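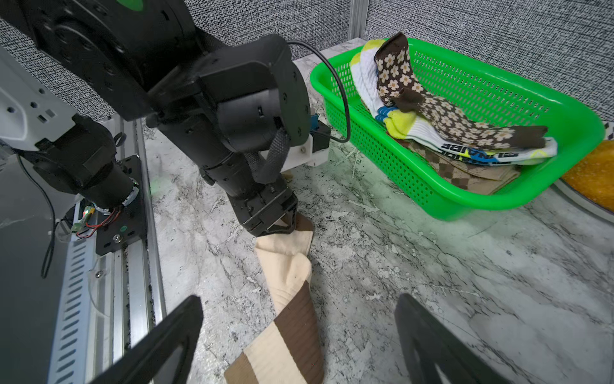 Progress report to Kalmont, household chores workstream
Period: the three months ending in May
Prepared by the Trurnencombe bench group

1. Where the work stands

The question Kalmont asked us to answer is whether a two-arm bench system can take over a small set of domestic chores at a level a paying customer would accept. For this period the chore was sock sorting: take mixed socks out of a basket, lay them on the counter, find the pairs, and put each pair back together. The short answer is that picking is close, pairing is fair, and handling after pairing is poor.

We ran 200 trials on the final software version. A trial is one sock, from first approach to release at the intended spot. Of these, 30 failed. The failures split as follows: 11 missed grasps, where the fingers closed on nothing or on the counter; 11 double grasps, where a second sock came along with the first; and the remaining eight were drops during transfer.

2. Grasping

Grasping at the cuff works better than grasping mid-foot. A sock held by the cuff hangs in a fairly predictable way, and the second arm can then approach the lower part from the side. Long socks are still a problem. The free end drags on the counter and folds under itself, and the planner treats the fold as part of the foot.

Double grasps come almost entirely from full baskets. Ribbed fabric catches on whatever lies beneath it. A short lift followed by a pause lets the second sock fall away in some cases, at the cost of cycle time. We have left the pause in for now.

3. Pairing

Matching by pattern is reliable when the pattern is large - stripes, argyle, printed flowers. It is weaker on socks whose lettering or logo appears on one side only, where two views of the same design may share very little. The Gavalas matching module was retrained in the middle of the period to accept two views of each sock before deciding. This removed most false rejections. It did not help with plain socks of similar color, and we have excluded those from the chore definition until further notice.

4. Two arms in a shared space

Both arms now work over the counter at the same time. Earlier in the year one arm waited while the other moved. Shared operation shortens a full basket but brings its own stops: when the forearms come too near each other, both halt and the run has to be resumed by hand. The keep-out margin is conservative and will be reduced in steps.

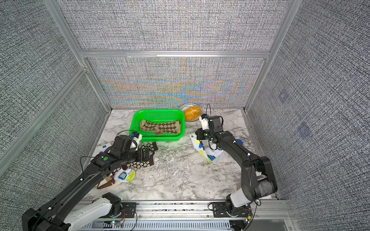 Efraín Inga read a draft of this section on Friday and objected that a hand-resumed stop should be scored as a failure, as a household would have no operator standing by. On his count the system is further from home use than our figures suggest, and he would like stops reported on their own line from now on. We agree and will do so from the next report. Stops were not logged consistently this period, so no figure is given.

5. Next period

Work moves to folding one cuff over the other, which we have tried only by remote operation. The Mostcombe site will repeat the same sock trials with its own staff, to check that our results do not depend on how we load the basket. Towels stay on the list but will not be started before the keep-out margin is settled.

No change to budget is requested. One spare set of gripper fingers is on order.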